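**The family home is a poor pension**

Members of the Lau Savings Society are often told that the house they live in is their best investment. The Society has never shared this view, and after another year of rising valuations in Bernport it seems proper to set out our reasons.

A rising valuation does not, in itself, put money in an owner's hands. A household that sells at a high price must generally buy at a high price, and the gain passes through its accounts on the way to the next vendor. Only those who move somewhere cheaper, or who give up ownership altogether, keep much of it. Many of our older members do not wish to do either. They have neighbours, doctors and habits where they are.

Meanwhile the costs are regular. Council rates, insurance and repairs must be paid from income, whatever the market is doing. One member in the Otaven district brought us her ledger for August. After the loan payment and an insurance bill of $1349, she had $50 left to put aside. On paper she had never been wealthier. Her adviser had suggested she borrow against the house to buy units in the Hunis Growth Fund, a proposal we would describe, with some restraint, as unsuitable for a person in her position.

We do not argue against owning a home. Security of tenure is worth a great deal, and a loan paid off before retirement lowers the cost of every year that follows. Our objection is to the practice of counting the same asset twice, once as shelter and again as savings. A plan that relies on a future sale should say so openly, and should name the place where the seller will live afterwards.

The Society therefore recommends that members keep a separate reserve, however modest. A deposit of $100 a month, begun early and left alone, gives a choice that equity cannot easily give. We also favour a fixed review every 2 years, at which the house is entered at no value whatever and the remaining figures are read without it. Many will find the exercise uncomfortable.

Housing wealth deserves a stricter test than the one it usually receives. Members should ask what a given part of the home would pay them in a month when the roof leaks and the hours at work are cut. A corner with olive-green walls, dark red trim and a dark wooden floor may be pleasant to live with for decades, but it cannot be drawn on to meet a bill unless the owner borrows, lets the space or leaves it. Lenders are well aware of this, and price their products accordingly. The Society would like its members to have the same point in view before they sign.
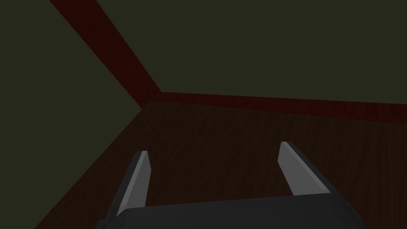
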